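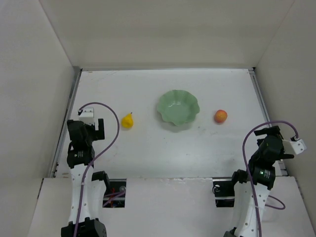 Mint scalloped bowl, one pear, one peach: too shallow for fruit?

Tresutia Boards > Tableware > Serving and Storage

**rimwise**
29 November 2018

Pale mint green, wavy rim, shallow interior. It came from the Import shelf at Karpenko with no mark on the underside and no leaflet. The seller lists the shape as "leaf/flower," which doesn't help with searching. I paid 13 for it.

Intended use is everyday fruit on a counter, mostly pears and peaches of the size shown, never more than a few at a time. Three questions.

1. Is a shallow bowl acceptable for peaches, or do they need more wall height to stay put?
2. Does the wavy rim mark soft skin where the fruit leans on it?
3. Pears and peaches together, or separate?

I have read the sticky on fruit bowls. It deals almost entirely with deep footed bowls and wire baskets.

**Ifor Wogan**

Shallow is better for peaches. The limiting factor with stone fruit is load on the bottom layer, and a shallow bowl makes it hard to build a second layer. Put them stem end down, one deep, not touching if there is room.

Wall height only matters if the bowl gets moved while loaded. On a counter it does very little.

Regarding the rim: fruit that fits inside the floor of the bowl never reaches the rim. If it does reach the rim, the bowl is overfilled.

**dishrack_north**

I disagree on wall height. Peaches are round and counters get bumped. I had a Halla plate-bowl, similar depth from what I can tell, and anything round left it whenever the drawer underneath was shut hard. Pears were fine. A pear on its side rolls in a small circle and stops. A peach keeps going.

For round fruit I would want the wall to come up to the widest part of the fruit. Below that, the wall is only a ramp.

**Ifor Wogan**

The drawer is the problem in that account.

The widest-part rule is sound for a tray that gets carried. For a bowl at rest, the curve of the floor does the work. Set one peach in it, nudge it with a finger, and see if it comes back to the center. If it comes back, the depth is adequate.

**rimwise**

Tested with the peach. It returns from a light nudge. A firm push takes it up the side and it settles in one of the waves without leaving the bowl. The pear on its side turns to point its narrow end outward and stays there.

I have no measurement for "firm."

**dishrack_north**

One peach on an otherwise empty floor. Try it with three pears already in there and the peach sitting on top.

**Ifor Wogan**

Then it is overfilled, see above.

**Elikem Essien**

On question 3. Both fruits give off ethylene as they ripen and both respond to it, so keeping them together shortens the window for whichever one is further along. In practice I would do the following.

Pears that are still hard: leave them at room temperature, separate, and check daily at the neck. Press next to the stem with a thumb. When the neck gives slightly, the pear is ready or a day off. The wide end is a poor indicator. By the time it is soft, the core usually is too.

Peaches: judge by the background color and not the red. The red part shows how much sun that side got and varies by cultivar. A yellow ground with no green left in it is the useful sign. Smell is the second one.

Once ripe, either can go in the refrigerator for a few days. Moving a hard peach to the refrigerator early gives a mealy texture.

If the bowl is mainly for display and you eat the fruit within two days, put them together and ignore all of this.

**rimwise**

Useful, thank you. Two days is optimistic for pears in this household. I had one go 9 days on the counter last month before the neck gave.

**saltglaze77**

Moving to the object itself. What is it made of? The opening post doesn't say and the surface could be several things. It matters for cleaning and for whether cut fruit should go in it.

Simple checks:

- Weigh it in the hand against a bowl of similar size that you know is stoneware.
- Tap the rim with a fingernail. Fired ceramic rings or clicks. Plastics and melamine give a dull sound.
- Look at the underside for an unglazed ring. Molded plastics often have a small injection point in the middle instead.
- Leave it alone if it feels sticky or chalky. That is a finish breaking down.

Don't rely on the color. That soft mint gets used on everything at the moment.

**rimwise**

I will do the tap test when I am home. The underside is the same color all over, no bare ring that I noticed, but I wasn't looking for one.

**potting_shed_b**

If it is ceramic and the base is rough, smooth it before it goes on a painted or oiled surface. Wet silicon carbide paper, 1,000 grit, then 2,000 if you care about the feel. Keep it wet, light pressure, rinse well. A folded cloth under the bowl does the same job in less time.

Don't do this to melamine or anything coated.

**saltglaze77**

1,000 is too fine to start on a gritty foot. You would be there all evening. Start coarser, finish at 1,000. I have never seen a reason to go to 2,000 on a part that faces the counter.

**potting_shed_b**

It was for a commercial foot that is already nearly smooth. For studio ware, yes, coarser first.

**dishrack_north**

Cleaning is my other objection. Each wave in a scalloped rim has a low side where juice dries. Peach residue is sticky, it goes brown, and on a pale color it will be visible before it is on a dark one. A plain rim wipes in one pass.

**Elikem Essien**

A soft dish brush handles it. Five minutes of warm water first if it has dried on. Whole fruit shouldn't leave juice anyway, and if it does, the fruit needs to come out of the bowl.

Line the floor with a folded paper towel in warm weather. It takes up moisture under the peaches, which is where mold starts, and it adds a little friction. That may settle the rolling argument.

**dishrack_north**

The paper towel I accept. It hides the bowl, however, and the bowl was presumably bought for its looks.

**Ifor Wogan**

Cut the towel to the floor of the bowl. The rim is the decorative part and stays clear.

On color, for what it is worth: yellow pears read well against pale green. The peach reads better, red-orange being close to opposite. Green pears would disappear into it.

**rimwise**

Tap test done. Click, no ring, somewhere between my two reference bowls. Inconclusive. It is lighter than the stoneware one but it is also a different shape, so the comparison is weak. I am treating it as unknown: whole fruit only, hand wash, no microwave.

Current arrangement is peaches in the bowl on a cut paper liner, single layer. Hard pears are on the board next to it until the neck gives, then they go wherever there is space.

**saltglaze77**

Sensible. Ask Karpenko for the material anyway. Import lines normally have a spec sheet somewhere, even when the box doesn't.

**dishrack_north**

Still think it wants another inch of wall — report back after the first drawer incident.

**rimwise**

There is no drawer under that counter. I have written to Karpenko and will post the reply if one arrives.

Print this thread | E-mail this thread

Recent in Serving and Storage

Halla plate-bowl: is the new version deeper?
Wire baskets and pear skins, pressure marks
Removing price sticker adhesive from unglazed bases
Stacking scalloped bowls without chipping the rims
Footed or flat for a narrow windowsill

Tresutia Boards uses cookies to keep you signed in and to remember which threads you have read. By continuing to browse you accept their use.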